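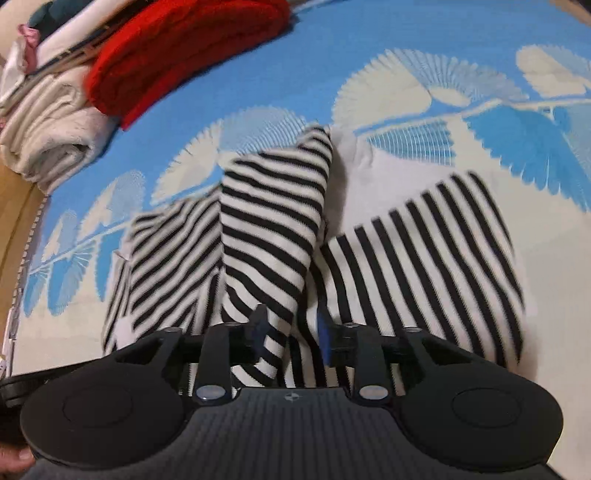
Striped top on the patterned sheet.

January, 10.15. Laundry bench notes, continued.

Working on the bed again. The striped top is the awkward one in this batch. The bands ought to help with lining things up, but once the fabric is bunched they run every way and it's hard to tell a sleeve from a fold in the body. Best so far: find a cuff first, follow it back to the shoulder, then pull the body flat from there.

Method as agreed with Kamum: shake out, lay face down, sleeves in, fold in thirds lengthways, then up from the hem. Six goes per garment, then change over. Folded size to fit the 460 mm shelf at Himine with room for a hand either side.

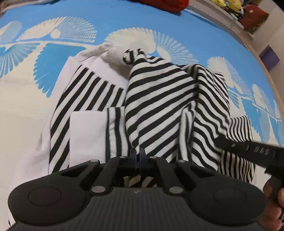 The ribbing at the cuff is a good landmark because its lines are much finer than the stripes on the rest. Plain white things are easier to square up but harder to find the edges of, so leave those to the end and keep them out from under the knits.

The sheet slides if you tug. Tuck it in on both sides before starting.

To do:
- ask Lenditport for the thicker shelf liner, 500 mm width
- try the striped top folded in half first, then thirds
- check whether Ait Brahim want sleeves showing or hidden
- second wash load goes in at 2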